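Falla Node 8
Self-custody signing device and validator monitor

Overview

Falla Node 8 is a desktop unit that stores private keys offline and reports the status of proof-of-stake validators on a local network. It combines two functions usually bought separately: a signing module with no radio, and a monitoring board with a wired Ethernet port. The two halves share a case and a power supply and have no data line between them. Signing requests pass by QR code only.

The unit is meant for small operators who run their own validators and hold their own withdrawal keys. It is not a trading terminal and does not connect to any exchange. Holders who want to move coins frequently should look at the Falla Node 3, which has a smaller screen, a battery and fewer account slots.

Key storage

Keys are generated on the device from a hardware noise source mixed with dice rolls entered by the user. Dice entry is optional and requires 100 rolls when enabled. The seed is shown once, as 24 words, and must be re-entered in full before the device will display a receiving address. Passphrases are supported and are never written to storage.

The signing module holds up to 100 accounts. Each account has its own label, derivation path and spending rule. A spending rule sets a maximum amount per transaction and a list of permitted destinations. A transaction outside the rule is refused until the rule is edited, and editing requires the PIN and a waiting period of 8 hours. The waiting period cannot be shortened. It survives a power cut: the timer resumes where it stopped.

Three wrong PIN entries lock the device for 8 minutes. Each further wrong entry doubles the lock. There is no remote unlock and no manufacturer override — a lost PIN means a reset and a restore from the seed words.

Backup

Each unit ships with a blank backup card set from Zunon. The cards take permanent marker or an engraving tool. Write the words in order, one per line, and check the first four letters of each against the printed word list. Store the passphrase apart from the cards if one is used.

Split backups are supported in a 2-of-3 arrangement. The device creates three sets of words, any two of which restore the wallet. Label the sets before putting them away. Sets from different wallets look alike and will not combine.
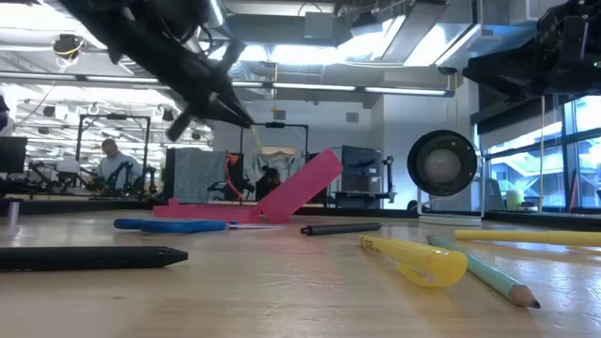 Scissors and marker on a wooden tabletop.

Open the card sleeve along the printed line. The tamper seal carries a serial number that must match the one shown on the device at first start. If the numbers differ, or if the seal has been lifted, do not generate keys on the unit. Return it to the place of purchase with the sleeve and seal included.

Validator monitoring

The monitoring board reads status from a consensus client on the same network. It does not need the validator signing keys and will not accept them. It displays:

Attestation status for each validator
Balance and change over the last epoch
Sync status of the consensus and execution clients
Upcoming block proposals
Exit queue position, where applicable

Alerts go to the front panel light, a relay output, or a webhook address. The relay can switch an external lamp or buzzer. Alert thresholds are set per validator or per group. The default is to raise an alert after 3 missed attestations in a row. Operators on slow connections may want a higher number, as single misses are normal during client updates.

History is kept on the removable memory card in plain CSV. When the card is full, the oldest records are overwritten.

Gomomia companion software

Gomomia is the desktop program used to build unsigned transactions and read back signed ones. It needs a webcam or a connected document camera for the QR exchange. Large transactions are split over several codes, which the device plays as a loop. Hold the unit steady until the progress bar is full. If reading stalls, lower the screen brightness by one step.

Gomomia connects to the user's own node by default. A public server can be selected in the settings, with the usual loss of privacy: the server operator can link the addresses queried to one another.

Firmware

Firmware is signed by Falla and by Eberhard, which reviews each release separately. The device checks both signatures and refuses an image carrying only one. Updates are loaded from a memory card. Downgrades are blocked. The release notes list the hash of each image — compare it before installing.

The internal clock handles dates through the end of 2044. Timelocks beyond that point should be set by block height.

Specifications

Accounts: 100
Validators monitored: 100
Ports: Ethernet, USB-C (power only), relay terminal
Removable storage: microSD
Wireless: none
Battery: none
Warranty: 3 years

In the box

Falla Node 8
USB-C power supply
Zunon backup card set with sleeve, 3 cards
Relay terminal plug
Printed word list
Quick start sheet

Ordering notes

Units are sold with no keys loaded. Any unit that arrives with seed words already written down or a PIN already set has been tampered with and must not be used. Replacement card sets are sold separately and fit both the Node 3 and the Node 8. Orders placed in August ship with the current firmware already installed; earlier stock should be updated before first use.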